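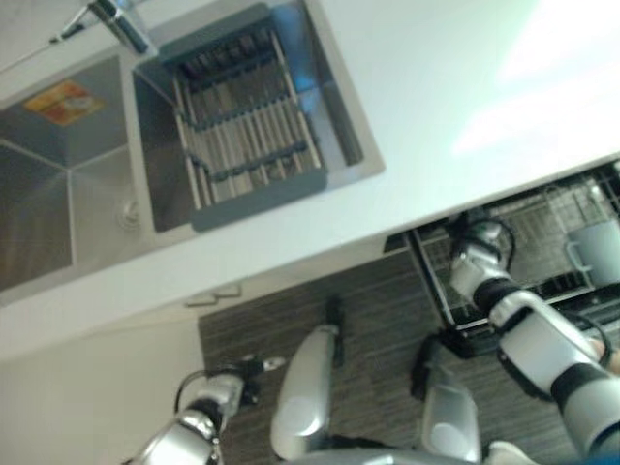 Slow drain on one side only, and a smell I can't find
Posted in Kitchen & Plumbing, December 2025

rotumetti_reject
We moved into a rental in Drurumport in April and the kitchen has a double sink. One side drains fine. The other takes its time, like it's thinking the matter over. If I run the good side hard, water sometimes comes up in the slow one, which seems rude.

There's also a smell, a bit like old pond, worse in the morning. I've done baking soda and vinegar twice. It fizzed, I felt productive, nothing changed. The landlord says a plumber is $300 just to show up and has hinted this would be my $300. No garbage disposal. Both sides join under the cabinet and go into one trap. What would you try first?

3 replies

Costa_del_Drain (3556 posts)
Skip the vinegar, it's for salads. If water backs up from one bowl into the other, your clog is usually past the point where the two pipes meet, so start at the trap. Put a bucket under it, and make it a bigger one than you think you need. Unscrew the two slip nuts by hand, or with pliers and a rag if they won't budge. Tip the trap out and try not to look too closely. Clean it with a bottle brush and check the rubber or plastic washers for cracks before you put it back.

If the trap is clear, look at the horizontal pipe that comes over from the slow side. On a lot of doubles it's nearly flat, and grease settles in there for years. Mine in Dromelum had 16 inches of it and I could have made candles. A cheap hand snake will get through, then flush with hot tap water for 5 minutes. Do NOT pour drain cleaner in first and then open the trap. I have done this – once.

As for the smell, take out the strainer and scrub the underside. Do the overflow too, if you have one.

tepid_tap
just call the landlord again, drains are usually his problem. mine paid

halfway_handy
Mostly agree with Costa, but before you take anything apart try a plunger. Stuff a wet rag in the good drain and have somebody hold it down, put a few inches of water in the slow side, and plunge like you mean it. Without the rag you're only pushing air from one bowl to the other, and occasionally into your face.

Also read your lease. Where I live a clog that was there before you moved in belongs to the owner, but that varies, and "it was like that when I got here" works better in April than it does eight months later. Send him something in writing anyway.

rotumetti_reject
Plunger did nothing, trap did everything. There was a bottle cap in it and a quantity of something gray. Both sides drain now. Smell is better but not gone, so I'm doing the strainers tonight. Landlord has been informed and sent a thumbs up.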